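Section 5. Before a long holiday drive: setting up the Trelport trip recorder

Read this section before you leave. The recorder writes down the speed, the stops and any hard braking. After an accident, the police or your insurer may ask for this record.

5.1 Mounting the unit

1. Park on level ground, switch off the engine and pull the hand brake.
2. Clean the windshield behind the mirror with a dry cloth.
3. Press the holder on the glass and keep it pressed until the ring clicks.
4. Push the cable under the roof lining, down to the socket.

CAUTION: Do not pass the cable across an airbag cover. The unit must not block the view of the driver.

5.2 Setting the rest reminder

1. Hold the MENU key until the screen shows REST.
2. Choose the interval. The factory setting is 2 hours, and we advise to keep it on holiday weekends, when traffic is heavy.
3. Press OK. The unit gives one short sound.

Note: The reminder starts again only after the car stands still for the full break. Use the break to eat something light and drink water.
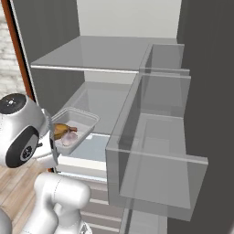 Food in a clear container, inside the refrigerator.

5.3 Emergency contact

1. Open CONTACTS and enter one name and phone number, for example of a person who stays at home.
2. Send the test message. It must arrive before you start the trip.
3. If it does not arrive, check the SIM card – it should sit with the cut corner to the front.

The contact receives a message when the unit feels a strong impact. It does not replace an emergency call.

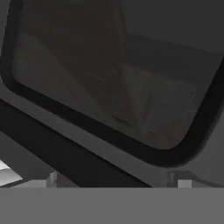

Dark glass window with black rim.

5.4 Memory

The card holds 200 trips. When it is full, the oldest trip is deleted, except trips with an impact. To keep a trip, open it and press LOCK.

Error 385 means that the card cannot be read. Take it out, put it in again and restart the unit. If the error stays, write to the Cedisa service desk in Skimville, attention Viorica Jitaru. The desk is closed on Thursday.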